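3장. 첫 항해 준비와 저장 설정

이 장은 Merkancombe를 설치했고, 실행했고, 제목 화면의 음악을 한 번쯤 끝까지 들어 본 분을 위한 것입니다. 설치가 안 되는 분은 2장으로 돌아가십시오. 음악이 마음에 안 드는 분은 설정의 소리 탭으로 가십시오.

Merkancombe는 턴제 해상 교역 게임입니다. 배를 사고, 물건을 싣고, 다른 항구에 가서 더 비싸게 팝니다. 말로는 쉽습니다. 첫 판에서는 대개 소금 때문에 파산합니다.

3.1 새 게임 만들기

1. 제목 화면에서 '새 항해'를 누릅니다. 바로 옆의 '이어하기'는 저장 파일이 생기기 전까지 회색입니다. 눌러도 소용없습니다.

2. 지도 크기를 고릅니다. '작음'은 항구 20곳, '큼'은 항구 186곳입니다. 처음이라면 '작음'을 권합니다. '큼'을 고른 분들은 보통 항구 이름을 읽다가 저녁을 거릅니다.

3. 시작 항구를 정합니다. 세 곳 중 하나입니다.
Lindusero: 곡물이 싸고 세금이 적습니다. 대신 겨울이 되면 항구가 업니다.
Domport: 조선소가 있습니다. 조선소 주인은 말이 많고 할인은 없습니다.
Bùi: 향신료가 나옵니다. 해적도 나옵니다.

4. 상회 이름을 입력합니다. 비워 두면 게임이 지어 줍니다. 게임의 작명 감각은 보장하지 않습니다.

5. '출항'을 누릅니다. 첫 지도를 만드는 동안 진행 막대가 끝에서 한참 멈춰 있을 수 있습니다. 정상입니다.

주의: 시작 항구는 나중에 바꿀 수 없습니다. 상회 이름은 바꿀 수 있지만 관청 수수료로 금화 200닢이 듭니다. 시작 자금을 생각하면 오타는 사치입니다.

3.2 첫 배에 짐 싣기

1. 항구 화면 왼쪽의 '시장' 탭을 엽니다.

2. 품목을 끌어다 선창 칸에 놓습니다. 첫 배의 선창은 네 칸입니다. 한 칸에는 한 품목만 들어갑니다.

3. 칸 하나는 식량으로 채웁니다. 선원들은 이 문제에 관해 농담을 받아 주지 않습니다.

4. 화면 아래의 흘수선 표시를 확인합니다. 초록이면 출항해도 좋고, 노랑이면 속도가 떨어지고, 빨강이면 출항 단추가 잠깁니다. 예전 판에서는 잠기지 않았습니다. 그 시절의 저장 파일에는 바다 밑에 배가 꽤 많습니다.

5. '항로' 탭에서 목적지를 고르고 턴을 넘깁니다.

참고: 시세표에 나오는 다른 항구의 가격은 소식이 도착한 시점의 가격입니다. 먼 항구일수록 오래된 숫자입니다. 구리가 믿기 어려울 만큼 비싸게 적혀 있다면 믿지 않는 편이 낫습니다.

참고: 소금은 습도가 높은 해역에서 턴마다 조금씩 줄어듭니다. 품목 설명 창 맨 아래에 작은 글씨로 적혀 있습니다.

3.3 자동 저장 설정

1. 설정에서 '기록' 탭을 엽니다.

2. '자동 저장'을 켭니다. 기본값은 꺼짐입니다. 개발 초기에 내린 결정이고, 게시판에서 아직도 이야기가 나옵니다.

3. 저장 간격을 정합니다. 기본은 4턴이며, 매 턴으로 줄일 수도 있습니다. 오래된 컴퓨터에서 매 턴 저장을 쓰면 턴을 넘길 때마다 차를 한 모금씩 마실 수 있습니다.

4. 보관할 파일 수를 정합니다. 한도가 차면 가장 오래된 자동 저장부터 지워집니다. 직접 저장한 파일은 건드리지 않습니다.

주의: 전투 중에는 자동 저장이 돌지 않습니다. 해적을 만나기 전의 저장 파일이 있는지는 해적을 만나기 전에 확인해 두십시오.

주의: '강철 장부' 난이도에서는 저장 파일이 하나뿐이며 턴마다 덮어씁니다. 직접 저장 메뉴도 사라집니다. 이 난이도를 고르고 문의를 보내시는 분께는 위로의 답장만 드릴 수 있습니다.

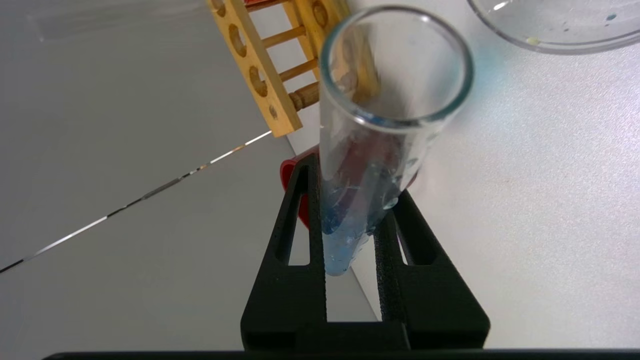 자동 저장 파일을 다른 컴퓨터로 옮겨서 이어 할 수 있습니까?

기록 폴더를 통째로 복사해 새 컴퓨터의 같은 위치에 붙여 넣으면 '이어하기' 목록에 나타납니다. 두 컴퓨터의 게임 판본이 같아야 하고, 낮은 판본에서는 목록에 보여도 열리지 않습니다. 복사할 때는 게임을 꺼 두십시오.

3.4 저장 파일이 열리지 않을 때

1. 게임을 완전히 끄고 다시 켭니다. 시시한 조언이지만 먼저 해 보십시오.

2. '이어하기' 목록에서 파일을 선택하고 '검사'를 누릅니다. 손상된 부분이 항해 일지뿐이라면 일지를 버리고 열 수 있습니다. 돈과 배는 남고, 추억만 사라집니다.

3. 검사에 실패하면 바로 앞의 자동 저장을 엽니다.

4. 그것도 안 되면 기록 폴더에서 이름이 '예비'로 시작하는 파일을 찾습니다. 게임이 정상 종료될 때마다 하나씩 갱신됩니다. 창을 강제로 닫는 습관이 있다면 이 파일은 꽤 옛날 것일 수 있습니다.

참고: 모드를 쓰는 경우 저장할 때 켜져 있던 모드를 모두 켜야 합니다. 선원을 전부 고양이로 바꾸는 모드도 예외가 아닙니다. 고양이 모드를 끄고 파일을 열면 선원이 없는 배가 되고, 선원이 없는 배는 다음 턴에 표류합니다.

세관 검사와 밀수품 처리는 4장에서 다룹니다.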